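Tuesday, January 9, 2024

Gripper fault again on the Celtden arm. Same symptom as in November: fingers open normally, start to close, then the drive trips on overcurrent before they touch anything. Controller logs it as code 54. Fadwa cleared it twice this morning and it came back both times within a few cycles.

Run stopped at cycle 105. Min-kyu had the first half of the shift and saw nothing odd up to 52. After that the close time started creeping up. We should have stopped there, but the alarm threshold is set on current only, so nothing flagged it.

Also a safety point. On the second trip the wrist dropped toward the mat before the brake caught. Feng-yi had a hand near the toolbox at the time. No contact, but too close. From now on: e-stop in before anyone reaches onto the mat, including for a quick reset.
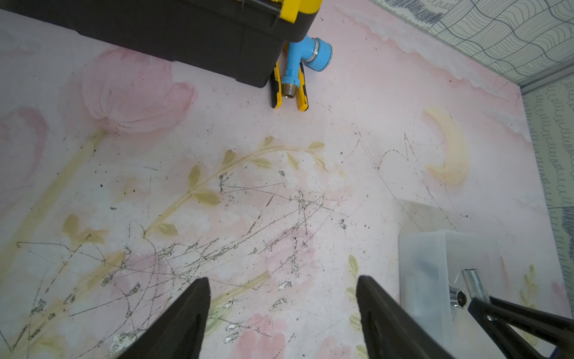 Does clearing the fault reset the finger position?

Only the fault flag clears. The position count stays where it was at the trip, so home the fingers before the next close command or they will start from a bad zero.

Checked so far:

- Cable at the wrist connector: reseated, no change
- Supply voltage at the gripper: steady through a trip
- Close speed cut to half: trips later, still trips
- Finger screws: tight

Not checked: the lead screw. Dong-hyun thinks it is running dry, and the slow creep in close time would fit that. I lean toward the motor, as the old one from November drew high current at no load before it quit. Could be both. The mat is badly scratched under the work area – worth asking whether the fingers have been pressing into it on low picks and side-loading the screw. I went through the saved waypoints and two of the pick heights look low to me. Have not changed them yet, want to measure first.

Jin-sol has the spare gripper from Gurnbridge on the bench and will run it at no load for a baseline. Arm stays tagged out until we have that and the brake delay has been looked at.

To do: add an alarm on close time. Ask Celtden for the brake test procedure – ours is for the older wrist.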